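Setting up the wrist camera and soft fingers on a bench arm
Last updated 13 April 2025

This page covers the part of the Odoi arm build that people get stuck on most: getting the wrist camera and the printed fingers to work together. It assumes the arm is already clamped down and each joint moves when you tell it to. If not, go back to Mwanaisha Minja's notes on wiring the base.

Print the fingers first. Use a flexible filament and leave the cells on the inner face open, with no infill. Our first pair, printed in March, had the ribs too thick and would not bend round anything. We thinned them by a third and they have been fine. Each finger goes on with 2 bolts. Do them up by hand, check the fingers open and close evenly, then tighten.

Next fit the camera behind the fingers, tilted so that both tips stay in view when the gripper is fully open. Run the cable along the forearm with some slack at the wrist — ours snapped at the plug when the wrist turned further than we had planned for.
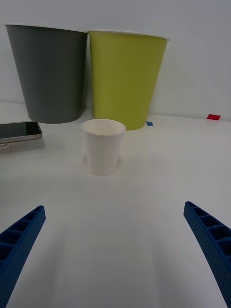
Paper cups are good to practise on. They are cheap, they weigh very little and they crush if the grip is too hard, so you find out quickly when a setting is wrong. Start with small ones. Stick a few coloured markers on the table so you can put things back in the same spots between runs.

Set the closing limit before you try a pick. In the settings file, grip_max is 100 by default. Bring it down to 60 and go up one step at a time until the cup lifts without slipping. We settled on 81. Blair Baird's arm has a stiffer motor and needs less.

Then record some runs. Drive the arm by hand, save each pick as its own file, and delete the bad ones as you go. Keep the lighting the same throughout. Check the free space on your disk as well — the camera files are large, and the recorder stops without a warning when the disk is full.

If the picture freezes while the arm is moving, try a shorter USB cable before changing anything in the software.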